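Stemcombe library shut until February

Stemcombe library is closed till February while the heating gets sorted. Boiler packed in last month, second time this winter. Contractor Cetier is on site now, new pipework on both floors.

Loans extended automatically, no fines. Returns box by the side door still open, emptied at 2pm.

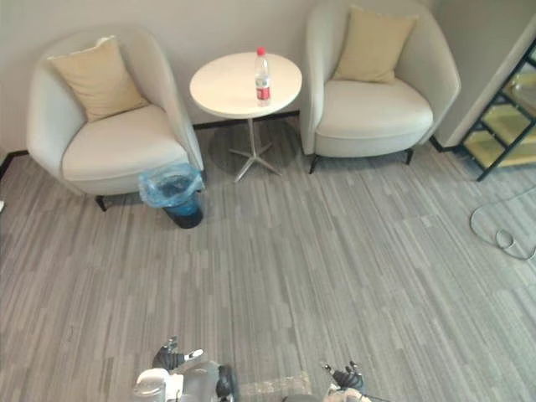 Reservations can be picked up from the Alcantara centre on the high street, 25 minutes on the 363 bus. Bring your card. Story time and the knitting group move there aswell, same times as usual.

Computer bookings are off for now. Anyone who has allready paid for printing gets it back at the desk.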